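Our rulebook for the two-arm cell has 14 rules, and Kjell Rustad wrote most of them after lunch. My favorite is rule one: start every simulated run with the shelf empty and both arms clear of it. Dull, yes — so is flossing.
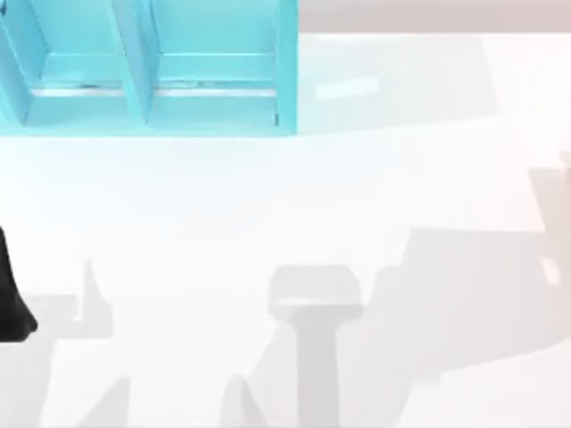 Turquoise shelf, both compartments empty. Mostly you get the arms' shadows.

I skipped rule one in September and spent 100 runs grading leftovers. Kjell has since added a rule with my name in it.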